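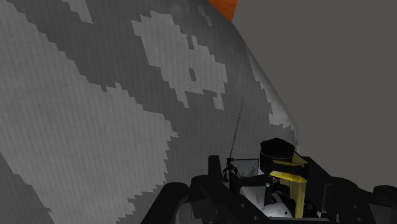
Nodthorpe, Mon 20 October

Visible Wear in Patterned and Plain Seat Fabric
Student project report, Materials and Textiles course

1. Background

Seat covers on buses and in waiting rooms are usually replaced when they look worn, which can be long before the cloth is weak enough to tear. Many of these covers use a busy pattern, and a common explanation is that the pattern hides damage. This project compared a plain gray fabric with a two-tone gray fabric in a blocky, stair-stepped camouflage pattern. The question was whether people notice wear later on the patterned cloth when both have been rubbed by the same amount.

The idea came from the bus line between Nodthorpe and Mondby, where older seats are plain and newer ones are patterned. The plain seats look worse, but they have also been in use longer, so nothing can be concluded from them directly.

2. Materials

Both fabrics were bought from Bozsik as remnants. The supplier's label gave the same weight for each, 515 grams per square meter, and the same fiber content. We did not check the fiber content. The weave looked alike under a hand lens, but the patterned cloth had a slightly firmer back, and this may have affected the results.

Specimens were cut with a steel template, at least a hand's width from the selvage. Four were cut from each fabric for rubbing, plus one of each as an unworn reference. All were left flat in the workshop overnight before testing.

3. Method

Rubbing was done on the Tokberg bench rubber in the school workshop. This is a simple back-and-forth machine with a flat arm, a clamp at each end and a mechanical counter. The arm carried a 500 gram weight. A piece of plain worsted wool was used as the rubbing surface and was changed at every stop.

The machine was stopped every 500 rubs. At each stop the specimen was brushed lightly in one direction and placed under the desk lamp next to its reference. Six classmates then graded it on a scale from one (no difference) to five (obvious difference). They graded from a standing position first and then with the specimen in the hand. They were not told how many rubs it had been given, but they could see which fabric it was. A blind test of that was not possible with our setup.

A specimen was taken off the machine when the first yarn broke. The number on the counter was written down at that point.

4. Results

At the first stop there was no clear difference between the fabrics. Most grades were one or two. From the second stop the plain fabric was graded higher (more worn) by every grader when viewed standing. The change they described was a shiny track down the middle of the specimen, most visible with the lamp to one side.

The patterned fabric showed the same track when held in the hand and tilted. From standing distance it was mostly missed until the third stop. Pilling was graded about the same on both.

The longest-lasting specimen was patterned and broke a yarn at 2,240 rubs. One plain specimen slipped in the clamp before the third stop and was left out. The remaining specimens of both fabrics broke after the third stop, in no particular order, and we do not think the difference in life between the fabrics is meaningful with so few specimens.

5. Discussion

The results agree with the common explanation, within limits. Pattern delayed the point at which wear was noticed from a distance, but it made little difference close up. The edges between light and dark areas seem to matter more than the colors themselves, as graders often lost the edge of the worn track where it crossed a color change. We did not test this separately.

Sources of error:
- The counter sometimes skipped on the return stroke. It was checked by hand in March and again before this test, and skipped both times.
- Brushing pressure varied between operators.
- Graders got better with practice. The patterned specimens were always graded second - this should have been mixed.
- Rubbing with clean wool does not include dirt, which is probably a large part of what makes a real seat look old.

6. Further work

The test should be repeated with the grading order mixed and with a second pattern that has soft edges and the same two grays. A small amount of standard soil on the wool would bring the test closer to real use. The clamp jaws need new rubber facing before anyone uses the machine again.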